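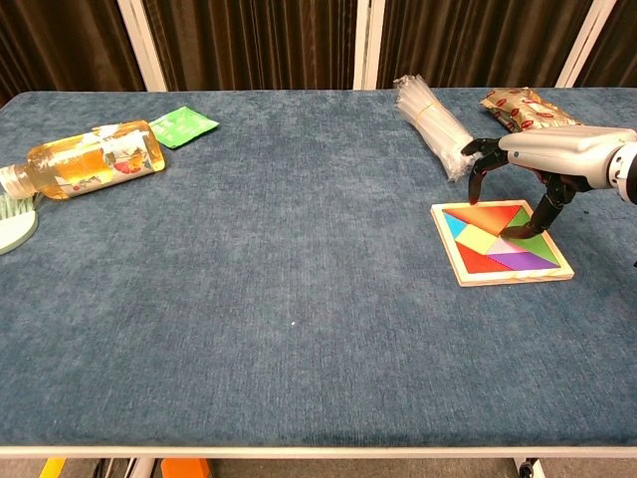 Student Work > Sport and Recreation > Term Projects

Filed under: Athletics, Year 11 PDHPE, Investigations

Getting the stick around: which baton pass suits a school relay team?

I've run third leg in the 4 x 100 since I was in Year 8, and in all that time my main instruction has been "put your hand back and don't drop it". So when we were told to pick a question from our own sport and spend a term on it, I already had mine. I wanted to know whether the way we pass the baton makes any real difference to how fast it gets through the changeover zone, or whether we'd all be better off just running faster.

For anyone who doesn't do athletics, the changeover zone is 30 metres long and the baton has to change hands inside it. The outgoing runner starts near the back of the zone, takes off when the incoming runner hits a mark on the track (ours is usually a strip of tape, or a squashed drink cup if we've forgotten the tape), and with any luck both people are going flat out when the pass happens. If the outgoing runner goes too early you never catch them. If they go too late you run up their heels, and I have the spike scar to show for that one.

What I tested

There are 3 passes that get taught around here. In the upsweep, the outgoing runner holds a hand back low with the palm down and the baton comes up into it. In the downsweep, the arm is higher, the palm faces up and the baton comes down. The push pass is the one you see a lot on telly now, with the arm straight out behind, the palm facing back and the baton pushed into it upright.

At Clerkamport we've always used the upsweep. I don't think anyone chose it, it's just what the older kids showed us. Runton switched to the push pass before last season and then beat us at zone, so there was a bit of feeling in the squad about this before I'd even started (a few people wanted me to prove Runton wrong, and I said that wasn't how it worked).

How I did it

I had two squads to work with, the senior girls and the senior boys, and the testing ran for seven weeks. We did it at the start of training, straight after the warm-up, while legs were still fresh. Each week both squads did every pass, and I changed the order each time so that the same pass didn't always end up last when everyone was puffed and cranky.

For timing I used Kudo, the video stopwatch app the PE department has on its tablets. You film the zone from side on, then scrub through and tap when the baton crosses the first line and again when it crosses the last. I put one tablet at each end of the zone and started them together with a clap, so I could line up the two clips afterwards. I tried hand timing on the first afternoon as a backup and gave up on it pretty quickly. My thumb was different every time!

I counted a change as clean if the baton was passed inside the zone on the first reach. A second reach got marked as a fumble but stayed in the times. Drops and out-of-zone changes were recorded separately and didn't get a time at all.

The batons were our normal Terketti ones from the sports shed. I mention this because the paint is worn off at the ends on the older ones and they get slippery with sunscreen, and I didn't think of it until week 2. From then on I used the same baton for everything and wiped it down before each run.

What happened

In the early weeks the upsweep won easily. It was quicker through the zone for both squads and had hardly any fumbles. I nearly wrote half the report then and there. Of course it was quicker, we'd been doing it for years, and the other passes felt like writing with the wrong hand. The push pass was awful to begin with. People kept looking back for the baton, and the second you look back you slow down.

By the middle of the testing the gap had gone for the girls. Their push pass was level with their upsweep, and by the last week it was two tenths of a second quicker through the zone. Two tenths doesn't sound like much, but you do three changes in a relay, so if it held up for every one of them that's more than the margin Runton beat us by.

The boys were a different story. Their push pass improved and then stopped improving, and it finished a whisker behind their upsweep. They also had more out-of-zone changes with it than with anything else. I watched the clips over and over trying to work out why. My best guess is the checkmark. The boys never moved theirs, and a push pass happens with the runners further apart, so the timing of the take-off needs to change as well. The girls fiddled with their mark every session (and argued about it every session).

The downsweep came last for both squads in most weeks. It wasn't terrible, and a couple of runners liked it better than the others, but the hand tended to wobble about when the arm was up high and the incoming runner had a moving target to aim at. It had the most drops too, including one that rolled right across the infield and into the long jump pit.

Things that went wrong

We lost a whole session to rain in the middle of July and made it up at lunchtime later on, when it was warmer and everyone had just eaten. Those times are a bit slow and I've left them in, with a note in the table at the back.

The clap method was fine until the primary kids had sport on the oval next to us and there was clapping everywhere. I ended up matching some clips by watching for the starting runner's front foot, and I'd trust those a little less. If I did it again I'd get a proper timing gate or borrow a clapper board from Drama.

The biggest problem is that people were learning while I was testing. I can't separate "this pass is faster" from "we finally practised something properly". The girls' upsweep got quicker as well, after all, just not by as much. A fair test would probably need runners who were new to all of the passes, and there aren't enough of those who can be talked into training before school.

I was also in some of the changes myself. I tried hard not to care which pass came out on top, but I did like the push pass by the end and I suppose that could have shown in how I ran.

What I think we should do

For the senior girls I'd go to the push pass for next season and start on it at the first training, well ahead of carnival time. For the senior boys I'd keep the upsweep for now and spend a few sessions just on checkmarks, using whichever pass they like, then try again. I wouldn't bother with the downsweep for either group.

I'd also really like us to film changes more often. Heaps of runners told me they'd had no idea what their hand was doing until they saw it on the tablet. One of the girls had been opening her fingers at the last moment for years, and she fixed it in one afternoon after watching herself.

If someone in next year's group wants to carry this on, the thing I'd love to see tested is the first change on its own. It's run on the bend, the lead-off runner is usually the one who's best out of blocks and not necessarily the best passer, and ours was slower than the other changes with every single method. I've left the blank recording sheets in the PE staffroom along with the good baton, and the raw times are in the shared folder.

Related projects

Does a longer run-up help junior long jumpers?
Shot put glide or spin: a beginner's comparison
Heart rate and recovery in beep test training
Designing a fairer house points system for the swimming carnival
Grass spikes or joggers for cross-country?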